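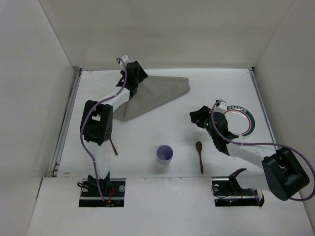
The two-arm table at the Ivgate open day, with the cloth, cup, spoon and plate laid out

Went to a robot open day, how much of it should I believe?

Posted in Home Automation & Gadgets
Tags: robot arms, demos, open day, buying advice

I went to the open day at Ivgate on Saturday and I'd like a reality check from people who know more than I do. My sister and I run a small lunch place and we spend a stupid amount of time clearing, wiping and setting tables. She saw a flyer that said "see robots do real kitchen work" and signed us both up. She had to cover a shift so I went alone, which is probably why nothing got signed.

The photo at the top is the table I spent the most time at. Two arms bolted to the front edge, walls on three sides, and a few ordinary things to handle: a gray cloth, a purple cup, a wooden spoon, a plate with a green-teal rim. You can see one gripper over the corner of the cloth. The other one is out over bare table near the plate.

The claim on the handout was that a pair of arms like this can "reset a place setting" without anyone programming each move. The person giving the talk said it learned from being shown. Fine. What I saw in the 20 minutes I stood there was the cloth getting picked up by a corner, dragged, let go, and picked up again. It was folded, sort of, by the end of one try. My nephew folds better and he is in kindergarten. The cup got moved and stayed upright every time I watched, I'll give them that. The plate it only managed to nudge while I was there. Then they broke for coffee.

Things that bothered me:

Everything was already spread out nicely before each run. A person put the things back between runs, and it looked to me like they went back to much the same places, though there was no tape on the table that I could see.

The walls. I asked whether it would work on a regular counter with people walking by and got a long answer that did not contain the word yes.

There was a fellow at a laptop the whole time. I asked if he was driving it and he said he was "monitoring." He had a hand on something under the desk edge. Could have been a stop button, could have been a joystick for all I know.

No soup. No crumbs, no grease, no half a sandwich. Our tables do not look like that at one o'clock in August.

The sales side was a company called Cloketura, who had a desk by the door and wanted to put me on a list for a trial with a deposit of $800, refundable "subject to terms." I did not see the terms. They said they'd email them and what I got was a newsletter.

So what I want to know is:

Is a demo like this a fair look at what the thing can do, or is it a magic show? What should I have asked? And is there any version of this that makes sense for a place with a dozen tables, or should I go buy a second bus cart and be done with it?

Please don't tell me it's the future. I was told that by four separate people on Saturday and one of them was parking cars.

-- lunchcounter_deb

3 replies, sorted by oldest

gearbox_grouch

I've set up equipment for a living and sat through more of these than I'd like, mostly factory stuff, so take the kitchen part with a grain of salt.

It isn't a magic show but you didn't get a fair look either. What you describe sounds like a research bench with a sales desk parked next to it. The people running the table may well be straight with you and the people at the door may be selling something those folks never promised. I'd treat them as two different outfits until somebody shows you otherwise.

On the laptop fellow. You asked the right thing but in a way that lets him wriggle. Ask "is a person choosing any of the movements right now?" and then stop talking. There is nothing shameful about a person driving. Plenty of groups do exactly that in order to teach the arms, and then run the arms on their own later. Those are two separate demos, though, and you're entitled to know which one you're standing in front of. Ask to see the hands of everybody in the room for a minute while it runs. I've done this. It gets awkward and then it gets informative.

On the setup. Walk up with your own cup. Seriously, put one in your bag, a different shape and color from theirs, and ask if you can swap it. Same with the cloth, bring one of your real bar towels. If they say no, ask why not and write down the answer. If they say yes and it fumbles, that still tells you more than ten good runs with the purple one. Then turn the plate over, or lay the spoon across the cup, and see what happens.

Folding cloth is hard, by the way. It doesn't hold a shape, and every time you grab it you've got a new object. A bad fold that the machine did by itself would impress me more than a perfect one with somebody steering. So don't be too rough on it for losing to your nephew. I would be rough on it for the plate. If the word "place setting" is on the handout I want to see a plate leave the table and come back down in one piece.

Looking at your photo, the plate is off near the right-hand rail and the cloth is back toward the left, so each arm has something on its own side. I'd want to see the arms trade off, left arm hands to right arm, or both on the cloth together. That's the whole reason to pay for two.

Questions I'd send them in writing:

How many tries in a row did you run, and how many finished with no help? Not the best day. All of them.

What counts as "finished"?

Who picks up after a drop, and how long does the restart take?

What happens when a hand gets in there? A kid's hand, a waiter's hand.

How do you clean the grippers? That table was for show, but yours will have food on it, and I'd expect your inspector to have opinions.

As for the deposit, no terms, no money. A refund "subject to terms" you haven't read is a gift.

Would I put one in a lunch place with a dozen tables? No. The walking around is most of the job and those arms are bolted down. You would be carrying the dirty table to the robot.

tuesdaytaco

lol get the bus cart

my cousins restaurant had a robot that brought the food out and people loved it for 2 weeks then it got stuck on a rug. different kind of robot I know. the cart is like 100 bucks and never needs an update

semi_retired_sue

I was there too! Morning group, the 10 a.m. one, so I may have seen a different run from yours. I don't have a business to protect, I just like going to these things, and I came out a little less grumpy than you did (only a little).

In our session they told us straight out, before they started, that the first part was a person moving the arms by remote and the second part was the arms by themselves. It sounds as if nobody repeated that for the afternoon people, and they should have. The part by itself was a lot slower. It stopped over the cloth for so long that a man behind me said "is it broken?" quite loudly. It then took hold of the corner, so no, but I could see why he asked.

I did ask about failures, and the young woman at the side table answered me better than the one doing the talk. She said cups were going well, cloth was hit and miss, and plates were "not there yet." Those were her words and I wrote them on my program. So somebody in that building knows the handout is ahead of the robot. My advice is always to skip the person with the microphone and find the one winding up cables.

I also picked up a leaflet from the Semeniuk table (the next one over, they had a single arm sorting lids) and their leaflet had a line saying what it could not do. Wet items, clear glass, anything stacked. I trusted that one line more than the rest of the day put together. It doesn't help with your tables at all, I'm afraid, but if you're comparing leaflets, look for that sort of line.

Grouch is right about bringing your own cup. I'd add, go late. By the last session everyone is tired and they stop tidying up so carefully between runs, and you get a truer look at it.

One thing I'd argue with in your post. You said no soup and no crumbs as if that were a trick. I think that's just where they're at -- you learn to park in an empty lot before you do it downtown. The wrong part is calling an empty lot "real kitchen work" on a flyer and then asking for $800 at the door. If the flyer had said "come watch us try to fold a dishcloth" I'd have gone anyway.

I didn't stop at the Cloketura desk, so I can't tell you a thing about the terms.

Follow-up from lunchcounter_deb

Thanks, all. I did not know the morning group got told about the remote part. We were not told, or it was said before I found parking, and I want to be fair about that.

I emailed the list of questions from gearbox_grouch to both addresses on the handout. The Ivgate one wrote back the same afternoon and said I could come by on a regular working day with my own dishes and a towel. That's more than I expected. They didn't answer the one about how many tries, so I've asked it again. The Cloketura one sent me another newsletter.

A different salesman, from Givico, has now called the restaurant phone, and I would love to know how he got the number, because the only place I wrote it down was the sign-in sheet.

Cart is ordered. I'm still going back with the towel. I'm bringing the soup bowls too, the heavy ones with the chipped feet, and I'll post what happens with those.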